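작은 항구 도시의 핸드볼 클럽이 아이들을 기다리는 방법

2018년 5월 8일

저녁 여섯 시가 되기 전에 플로티에(Plotier)의 시립 체육관 앞에는 자전거가 많이 모입니다. 어떤 자전거는 어른의 것이고, 어떤 자전거는 보조 바퀴가 아직 달려 있습니다. 아이들은 자물쇠를 대충 걸고 뛰어 들어갑니다. 신발을 갈아 신는 의자 옆에는 송진 냄새가 조금 납니다. 핸드볼을 해 본 사람이라면 그 냄새를 압니다. 손에 바르는 끈적한 것인데, 플로티에에서는 열네 살이 되어야 쓸 수 있습니다. 그래도 냄새는 모두의 것입니다.

저는 이 도시에서 태어나지 않았고, 한국어도 어른이 된 후에 배웠습니다. 그래서 이 글에 어색한 문장이 있다면 미리 양해를 부탁드립니다. 다만 핸드볼에 대해서는 어릴 때부터 보았기 때문에 조금 말할 수 있다고 생각합니다. 한국의 독자 여러분께서는 큰 대회 때 여자 대표팀의 경기를 텔레비전으로 보신 기억이 있을 것입니다. 그러나 대회가 끝나면 이 종목은 다시 조용해집니다. 제가 이번에 찾아간 곳은 그 조용한 시간에 핸드볼이 살고 있는 곳입니다.

플로티에 핸드볼 클럽의 등록 회원은 156명입니다. 그중에서 많은 수가 아직 초등학교에 다니는 아이들입니다. 성인 팀은 남자와 여자가 하나씩 있고, 둘 다 지역 리그의 아래쪽에 있습니다. 작년에는 여자 팀이 한 단계 올라갈 뻔했지만 마지막 경기에서 이웃 마을 푸렌(Furen)에게 졌습니다. 이 이야기는 체육관에서 아직도 자주 나옵니다. 심판의 판정이 어떠했는지, 마지막 7미터 던지기를 왜 왼쪽으로 던졌는지, 사람마다 의견이 다릅니다. 저는 그 경기를 보지 않았으므로 어느 편도 들지 않겠습니다.

푸렌과 플로티에는 버스로 20분 걸립니다. 두 마을 사이에 강이 하나 있고, 다리가 하나 있습니다. 예전에는 다리 양쪽의 아이들이 서로 말을 잘 하지 않았다고 들었습니다. 지금은 열두 살 이하의 아이들이 두 클럽의 이름을 함께 쓰는 한 팀에서 뜁니다. 각 마을에서 선수를 충분히 모을 수 없게 되었기 때문에 시작한 일이었습니다. 부모들은 처음에 걱정을 했습니다. 연습을 어디에서 하는가, 유니폼은 무슨 색으로 하는가, 이런 문제로 겨울 한 철이 지나갔습니다. 결국 유니폼은 두 클럽의 색이 아닌 초록색이 되었습니다. 연습은 한 주씩 번갈아 가며 두 체육관에서 합니다.

아이들은 이 일을 어른보다 훨씬 빨리 받아들였습니다. 첫 연습이 끝나고 두 마을의 아이들이 같은 간식 봉지에 손을 넣고 있었다는 이야기를 한 어머니에게서 들었습니다. 그분은 푸렌에서 자랐고, 플로티에로 시집을 온 분입니다. 성인 팀 경기가 있는 날에는 지금도 어느 쪽 관중석에 앉을지 고민한다고 합니다.

연습은 언제나 공 없이 시작합니다. 체육관을 두 바퀴 돌고, 옆으로 걷고, 뒤로 걷고, 그다음에는 술래잡기를 합니다. 처음 온 부모들은 가끔 묻습니다. 핸드볼을 배우러 왔는데 왜 술래잡기를 하느냐고 말입니다. 코치는 길게 설명하지 않고 부모도 같이 뛰어 보라고 권합니다. 술래잡기를 해 본 부모는 방향을 갑자기 바꾸는 일이 얼마나 어려운지 알게 됩니다. 수비수를 속이는 동작의 기초가 바로 그것입니다.

공을 만지는 것은 그다음입니다. 여덟 살 아래의 아이들은 부드러운 공을 씁니다. 얼굴에 맞아도 크게 아프지 않은 공입니다. 골키퍼를 하고 싶어 하는 아이가 의외로 많다는 점이 저에게는 신기하였습니다. 제가 어릴 때에는 골키퍼를 정하려면 가위바위보를 했고, 진 사람이 골대로 갔습니다. 플로티에에서는 이긴 사람이 갑니다.

가르치는 사람들은 모두 다른 직업을 가지고 있습니다. 한 명은 우체국에서 일하고, 한 명은 치과에서 일하고, 가장 젊은 코치는 아직 대학생입니다. 대학생 코치는 주말에 기차를 타고 내려와서 아이들을 가르치고 다시 올라갑니다. 교통비의 절반을 클럽이 냅니다. 나머지 절반은 본인이 냅니다. 왜 그렇게까지 하느냐고 물었더니, 자신도 여기에서 같은 방법으로 배웠다고 짧게 대답하였습니다.

클럽의 살림은 넉넉하지 않습니다. 체육관 사용료, 심판 비용, 버스, 공, 보험. 돈이 나가는 곳은 어느 클럽이나 비슷할 것입니다. 지난 시즌에 아이들이 직접 만든 과자와 달력을 팔아서 모은 돈은 3,358유로였습니다. 이 돈은 모두 청소년 팀의 원정 비용으로 들어갔습니다. 달력의 10월에는 골대 그물에 걸린 공의 사진이 있었는데, 한 아이가 아버지의 전화기로 찍은 것입니다. 저도 한 부를 샀습니다. 지금 제 부엌에 걸려 있고, 손님들이 가끔 이것이 무슨 사진이냐고 묻습니다.

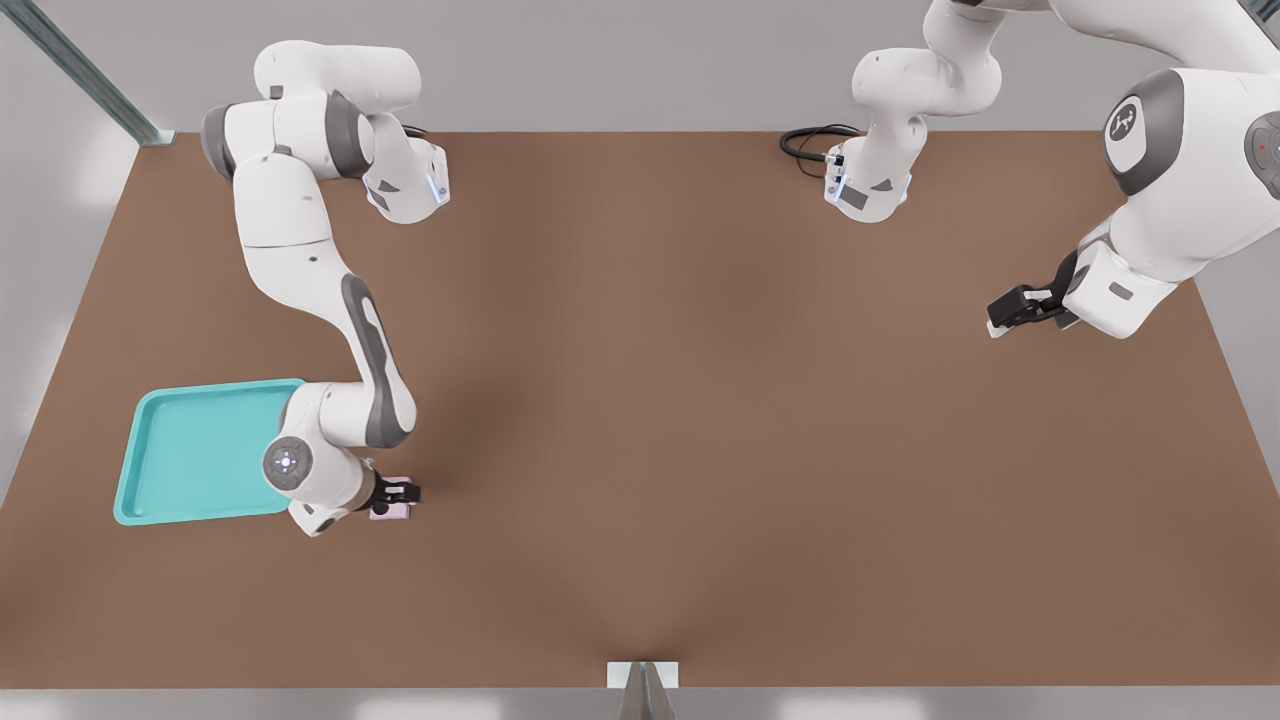

가장 큰 지출은 역시 체육관입니다. 시에서 운영하는 건물이지만 무료는 아닙니다. 배구와 배드민턴과 노인 체조 교실이 모두 같은 바닥을 씁니다. 바닥에는 여러 종목의 선이 겹쳐 있어서 처음 보는 사람은 어느 선이 자기의 선인지 알기 어렵습니다. 핸드볼의 6미터 선은 여기에서 노란색입니다. 어린아이들에게 규칙을 가르칠 때 코치는 그 선 안쪽을 호수라고 부릅니다. 호수에 발이 들어가면 젖습니다. 아이들은 이 말을 바로 이해하고, 어떤 아이는 집에 가는 길에도 보도블록의 노란 선을 피해서 걷는다고 합니다.

송진 문제도 있습니다. 큰 선수들이 쓰는 송진이 바닥에 남으면 다음 날 아침 체조 교실의 어르신들이 미끄러지지 않고 오히려 붙습니다. 신발이 바닥에서 떨어지지 않아서 넘어질 뻔한 분이 있었습니다. 그 후로 성인 팀은 경기가 끝나면 모두 걸레를 듭니다. 이긴 날에도 들고, 진 날에도 듭니다. 한번은 원정을 온 상대 팀이 같이 닦아 준 일이 있었는데, 그 팀이 살레히(Salehi)였습니다. 살레히는 산 쪽에 있는 작은 마을이고, 버스가 늦어져서 어차피 기다려야 했다고 합니다. 두 팀은 바닥을 다 닦은 후에 관중석에 앉아 남은 빵을 나누어 먹었습니다.

살레히 이야기를 조금 더 하고 싶습니다. 이 마을에는 체육관이 없습니다. 학교의 강당을 빌려 쓰는데, 길이가 규격보다 짧아서 공식 경기를 할 수 없습니다. 그래서 살레히의 선수들은 모든 경기를 원정으로 치릅니다. 홈 경기로 기록된 날에도 남의 체육관으로 갑니다. 이번 시즌에는 플로티에가 자기 체육관을 다섯 번 빌려주었습니다. 그날에는 전광판의 왼쪽에 살레히의 이름이 올라가고, 입구의 커피도 살레히 사람들이 팝니다. 커피 판 돈은 당연히 살레히의 것입니다.

짧은 강당에서 연습한 선수들은 특징이 있습니다. 좁은 곳에서 공을 주고받는 일에 매우 익숙합니다. 반면에 긴 속공은 약합니다. 공을 잡고 달리다 보면 자기 생각보다 골대가 멀리 있는 것입니다. 살레히와 하는 경기를 볼 때 이 점을 알고 보면 더 재미있습니다. 전반에는 살레히가 앞서는 일이 많고, 후반에 상대가 뛰기 시작하면 점수가 뒤집힙니다. 올해 봄의 경기도 그렇게 흘러갔고, 마지막에는 무승부가 되었습니다.

여자아이들에 대해서도 써야 하겠습니다. 열두 살까지는 남자아이와 여자아이가 같은 팀에서 뜁니다. 열세 살이 되면 나뉩니다. 그리고 이때 많은 여자아이들이 운동을 그만둡니다. 이유는 한 가지가 아닙니다. 새로운 팀에 아는 사람이 없거나, 연습 시간이 늦어지거나, 음악 학원과 겹치거나, 단지 마음이 변하기도 합니다. 플로티에에서는 두 해 전부터 열두 살 여자아이들을 한 달에 한 번 위의 팀 연습에 초대합니다. 경기에는 나가지 않고 연습만 함께 합니다. 큰 선수가 한 명씩 짝이 되어 줍니다.

효과가 있는지 저는 숫자로 말할 수 없습니다. 클럽도 아직 이르다고 합니다. 다만 제가 찾아간 저녁에 열두 살 아이 하나가 자기의 짝 옆에서 손목에 테이프를 감고 있었습니다. 다친 곳은 없었습니다. 짝이 감으니까 자기도 감은 것입니다. 테이프는 조금 비뚤어졌고, 짝이 한 번 풀어서 다시 감아 주었습니다.

관중에 대해서도 한마디 하겠습니다. 성인 경기에는 동네 사람들이 꽤 옵니다. 입장료는 어른 5유로이고 아이는 받지 않습니다. 제일 앞줄은 늘 청소년 팀이 차지합니다. 이 아이들은 선수의 이름을 모두 알고, 선수들도 아이들의 이름을 압니다. 같은 건물에서 연습하고 같은 복도에서 마주치니까 당연한 일입니다. 큰 도시의 프로 경기장에서는 보기 어려운 모습이라고 생각했습니다. 경기 중에 골키퍼가 공을 막고 나서 앞줄의 아이를 가리키는 것을 보았습니다. 그 아이도 골키퍼입니다.

물론 좋은 이야기만 있는 것은 아닙니다. 부모가 관중석에서 자기 아이에게 너무 크게 소리를 지르는 일이 있습니다. 심판을 보는 사람이 고등학생일 때는 더 곤란합니다. 지난겨울에 열여섯 살의 심판이 경기가 끝나고 탈의실에서 울었습니다. 판정 하나에 대해 어른 여럿이 항의했기 때문입니다. 그 다음 달에 클럽은 부모들을 불러서 직접 심판을 보게 하였습니다. 아이들의 연습 경기였고, 시간은 짧았습니다. 호루라기를 든 아버지 한 분은 걸음 반칙을 세 번 놓쳤고, 아이들이 친절하게 가르쳐 주었습니다. 그 후에 관중석이 조금 조용해졌다고 하는데, 완전히 조용해지지는 않았습니다. 제가 간 날에도 목소리가 큰 할머니가 한 분 계셨습니다.

여름에는 연습이 밖으로 나갑니다. 스케소라(Skesora) 해변에 모래 코트가 있습니다. 모래에서는 공을 튀길 수 없으므로 모든 것이 패스와 점프로 이루어집니다. 비치 핸드볼에서는 몸을 한 바퀴 돌리며 던져서 넣으면 두 점을 받습니다. 아이들은 이 규칙을 매우 좋아합니다. 넣지 못하더라도 우선 돕니다. 스케소라의 여름 대회에는 푸렌과 살레히도 오고, 이날만은 팀을 제비뽑기로 섞습니다. 성인 선수와 열 살 아이가 한 팀이 되기도 합니다. 살레히의 선수들은 모래 코트가 짧아서 편하다고 합니다.

체육관을 나올 때는 이미 어두웠습니다. 성인 여자 팀의 연습이 막 시작되고 있었고, 늦게 온 선수 한 명이 계단을 두 칸씩 올라갔습니다. 밖에서는 초등학생 둘이 자전거 자물쇠의 번호를 잊어버려서 다투고 있었습니다. 한 아이는 푸렌으로 가는 버스를 타야 한다고 하였습니다. 버스가 올 때까지는 아직 시간이 있어서, 둘은 자물쇠를 두고 벽에 공을 던지기 시작했습니다.

다음 시즌의 첫 경기는 플로티에의 홈이고, 상대는 푸렌입니다.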